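Zaltstead Old Houses list
Subject: Re: [zoh] stone floor in the bathroom, yes or no?
Tuesday, 9:40 pm

On Tuesday at 7:15 am the person at the blue house on Mill Row wrote:

> Hi all, long-time reader, hardly ever write. We are finally doing the
> upstairs bathroom (the one with the sloping ceiling, for those who
> came on the walk in June) and I've fallen for marble on the floor.
> My sister says I'll regret it inside a year. The man at the Bellini
> showroom says it's fine if you seal it, but he would, he's selling it.
>
> Does anyone here live with it, with our water? Ours leaves white
> crust on the kettle in a week. Also wondering whether a dark top
> around the sink is a mistake. And is there any trick to getting
> the joists looked at before the tile people come?
>
> I've got a number in my head of $3,000 for floor and top together,
> not counting labor. Tell me if I'm dreaming.

Oh, I have opinions! Sorry in advance, I've got a cup of tea and the dishwasher is running and I'm going to go on a bit.

Joists first, even though you put them last. Do not let anybody lay stone up there until you've had a board or two up and had a proper look. Our house is 100 years old, near enough the same as your row, and when we opened the floor there was a notch cut in one joist so deep I could put my whole fist in it. Some long-ago plumber wanted his pipe to go straight across and by golly it went straight across. Vinyl had been sitting on top of that for decades without a murmur, but stone doesn't bend, it cracks, and the grout goes first. We had two new lengths bolted alongside the bad one and then a layer of ply screwed down over the lot. It ate a weekend and most of my patience. If you're standing in the bathroom and the mirror shivers when someone walks past, you already have your answer.

As for who to get: ask whoever did your stairs. You want a carpenter for this, and the tile people would mostly like to arrive, see a flat floor and get going. Ours didn't even carry a long level. I lent him mine and it came back with thinset on it.

Now, the water. Your kettle sounds exactly like my kettle. The thing to get straight is that there are two different troubles with marble and people talk about them as if they were one. There's staining, where something soaks in, and there's etching, where something sour eats the shine off and leaves a dull spot. Sealer helps with the first. It does next to nothing for the second! So the Bellini man isn't fibbing, he's just telling you half of it. (I bought from them too. Nice people, terrible parking.)

And what do we all reach for when there's white crust on the faucet? Vinegar. Or one of those descaling sprays, same idea. A drip of that on polished marble and you've got a little ghost ring that you will see every single morning when the sun comes in low. I have 3 of them by the tub and I could draw you a map. These days I wrap the faucet in a rag soaked in vinegar with a dry towel spread under everything, and I stay in the room until it's done. My husband has been asked not to descale anything, ever.

For everyday washing I use the Skovero stone soap, a capful in a bucket of warm water, and then I go over it with an old bath towel under my foot like I'm ice skating. The drying is what matters with our water. If you leave puddles to dry on their own you get the same chalky marks you get on the kettle, only flat. It takes me as long as a song on the radio, so I can't really complain.
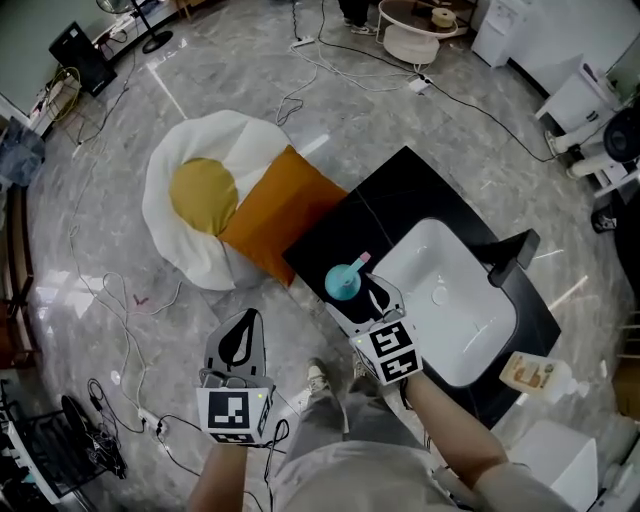 Black vanity top, white basin, gray marble floor.

On polished versus honed, since you didn't ask: polished is gorgeous and shows everything, and it's slippery in socks. Honed is the dull finish, and an etched spot more or less disappears into it. If I had my time over I'd have honed on the floor and save the shine for somewhere that doesn't get stepped on. But then I come in at night with just the little lamp on and see it all gleaming and I change my mind again, so don't go by me. Get a sample of each, take them home, and be mean to them. Lemon juice, toothpaste, a dab of your hair stuff, leave it all overnight. I did mine on the back porch and felt like a mad scientist.

Dark tops: they show lint, soap, toothpaste and every drop of water that ever dried there. A pale one shows hair and makeup. So pick which one bothers you less, I suppose. My neighbor went dark and keeps a folded cloth next to the faucet and swears she doesn't think about it any more. What I would say is don't let them talk you into a stone that needs babying for both the floor and the top. One fussy surface per room is plenty. There are some perfectly handsome hard tops out there that don't mind vinegar in the least, and the top is where all the messy stuff happens anyway.

Make sure to ask about the edge where the basin meets the top, too. If the basin is set down in and the seam is filled badly, grime settles in that line and you'll be in there with a toothbrush. I'd ask to run a fingernail around it before you pay the last bit. I did this at my own house and the installer gave me a look, and then he got his caulk gun back out of the van.

Money. I don't think you're dreaming, but I'd look hard at remnants before you sign anything. There's a stone yard in Jadberg, out past the feed store, where they keep the leftover pieces from kitchen jobs leaned up along the back fence. A bathroom top is small and they're often glad to see the back of an odd piece. Bring your sizes written down and a cardboard cutout of the basin if you have one (I forgot mine and had to drive all the way home). Closed for lunch, and lunch is longer than you'd think. Call before you go, they don't answer email, or at least they've never answered mine.

For the floor you'll want extra tiles, more than the calculator on the website tells you. Marble comes in batches and the next batch will be a different gray. Ours are wrapped in newspaper under the stairs and I've already needed one. Dropped a full jar of cold cream on the corner by the door. The jar was fine!

Sealing is nothing to be scared of, by the way. Wipe on, wait, wipe off, keep the windows open and the cat out. I flick a few drops of water on the floor every so often and if they leave a dark patch it's time to do it again. Do the grout at the same time. If you're going for pale grout, well, I'd go a shade or two darker than you want, it'll save your knees.

Your sister isn't wrong, exactly. There was a stretch in our first year when I was cross with that floor every day. Then it picked up enough small marks that I stopped looking for new ones and now it's just the bathroom floor, and I like it very much. If you're someone who can't stand a scratch on a new car, listen to your sister.

You're welcome to come over and walk around on mine in your socks. Weekday mornings are best, and bring your samples if you've got them by then, the light upstairs is good until lunch. Also if anyone on the list still has the big tile saw we were all passing around, could you say so? I'd like it for the back step and I've lost track of which porch it's on.

The yellow house by the pump

--
To leave this list, send a message with the word "off" as the subject.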